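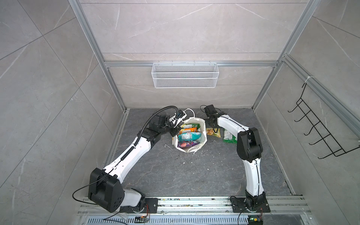

Wall basket and hook rack, both empty.

Search this guide Enter keyword

Section 3. Setting Up a Neighborhood Greeting in Lavix

A group greeting lets neighbors sign one message for a birthday or anniversary. The organizer must hold a Lavix account.

1. Sign in and select Greetings, then New Group Greeting.
2. Enter the name of the person being honored, as it should appear on the cover.
3. Set the closing date. Signatures received after that date are not added.
4. Select Invite and enter the address of each neighbor. A greeting accepts up to 405 signers.
5. Review the proof page and select Approve.

Note: Each message is limited to 480 characters, including spaces. Song lyrics may be attached as a separate sheet - see Section 4.

Caution: Approval is final. Names cannot be corrected once the greeting has been sent.

Printed copies are ordered from the MacKinnon office. Questions on this section should be directed to Sheena Strachan.

Revised 29 Jun 2024

3 comments 12 shares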